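Korbridge Manipulation Group
Call for participants: independent re-scoring and replication of two-arm handling results
Paid, part time, on site in Niston with some remote work

We are looking for 12 people to help us find out whether a result we reported is as good as we said it was.

Last year our group put out a report on a two-arm policy called Ikus. The headline was that Ikus, trained on demonstrations from human operators, could handle small household and lab items it had been shown only a few times. The number people quote from that report is the success rate. We would like people to quote it less until this study is finished.

What bothers us

The success rate came from 3,861 attempts. All of them were scored by people who had also worked on the training. They knew which attempts came from Ikus and which came from the older baseline, and they wrote the scoring rules partway through. None of this was hidden. It is in the appendix, where few readers go. But a score given by someone who wants the method to work is weak evidence, and we include ourselves in that.

There is a second problem. "Success" in the report means the item ended up in or on the target. It says nothing about an item that was dragged, squeezed, dropped and picked up again, or left in a spot where a light bump would knock it over. When two of us went back over a small set of attempts with a stricter rule, we disagreed with the original scores often enough to stop and plan a proper study. We also disagreed with each other.

Third, the cells. Each one has its own mix of hooks, racks and loose items, and the training demonstrations were collected in the same cells later used for testing. A method that has learned one rail and one rack may have learned very little about hanging things up. The report claims more than that. We don't think the data we have can settle it either way.

What you would do

There are two tracks. You can apply for one or both, but you can't score attempts you helped run.

Scoring track. You watch recorded attempts and mark each one against a written rule sheet. You won't be told which method was driving the arms. Each scorer gets a set drawn from the original attempts plus a share of 2,000 new ones. A portion of every set is given to a second scorer, and some attempts will come back to you later without notice, to measure how well you agree with yourself. Scoring can be done from home after two training sessions on site.

Cell track. You reset the cell between attempts, place the items according to a printed layout, start the run and log anything odd. You will also collect demonstrations by hand-guiding a pair of leader arms. The items are small and some are awkward: clear rods, cups, little plastic parts. Transparent pieces are of particular interest to us, as the report lumps them in with everything else and we suspect they drag the real number down.
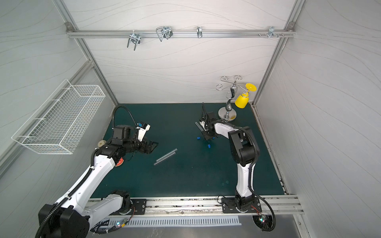
Do I need any background in robotics to apply?
Most of the places are meant for people with none, and for the scoring track we will turn down applicants who have worked on learned manipulation in the past two years.

The cell track does ask for steady hands, patience with repetitive work and the ability to follow a layout sheet exactly, including on the days when the layout looks silly. Moving an item slightly so the arm has an easier time is the single most damaging thing a person in this role can do. It is also very tempting after a long run of failures. We have all done it.

What we have changed since the report

The rule sheet is frozen before scoring starts and will be posted along with the results. It has 17 outcome codes in place of the old pass or fail. The codes cover partial grasps, drops with recovery, contact between the arms, and items left in an unstable position.

Half of the new attempts will use hooks and racks that were not part of any training data. They were picked by people outside the group, and the Ikus developers won't see them until the runs are over.

The baseline gets the same tuning time as Ikus. In the first report it got whatever time was left over, so the gap between the two methods may be partly a gap in effort.

Runs stopped early by a software fault will be counted and listed. Last time they were thrown out, and we can't now say how many there were.

What we don't promise

We don't promise a clear answer. If the scorers can't agree on what counts as a success, the study will report that and not much else. We also don't promise that the outcome will be interesting to anybody outside a fairly small field. Please don't apply because you want to see robots do amazing things. On a typical afternoon you will see a gripper close beside a cup, many times.

Hours and pay

Cell track sessions run four hours, mornings or afternoons, on weekdays, with one Saturday session for people who have other jobs. Scoring is paid by the hour and not by the attempt, so there is no gain in rushing. Both tracks pay the standard Korbridge rate for temporary research staff, and on-site training is paid at the same rate. Travel within Niston is covered.

Work starts in April and should last through early summer. You can leave at any point. If you do, the work you have finished still counts and you will be paid for it.

Who can apply

Anyone 18 or older who can get to the Niston site for training. Scorers need normal or corrected vision and a reasonably large screen. Cell track participants need to be able to stand for part of a session and reach into the cell when the arms are powered down. Tell us if you need an adjustment and we will try to work it out.

Current and former members of the Ikus team can't take part. The same goes for anyone employed by Pramanik, the company that supplies our recording software and has an interest in how this comes out.

How to apply

Send a short note saying which track you want, when you are free, and one time you changed your mind about something after checking it. A resume is optional. Use the application form on the Korbridge group page or leave a paper copy at the Niston front desk, marked "Re-scoring study."

Everyone who applies will get a reply, and everyone who takes part will get the full results when they are posted, including the ones that make us look bad.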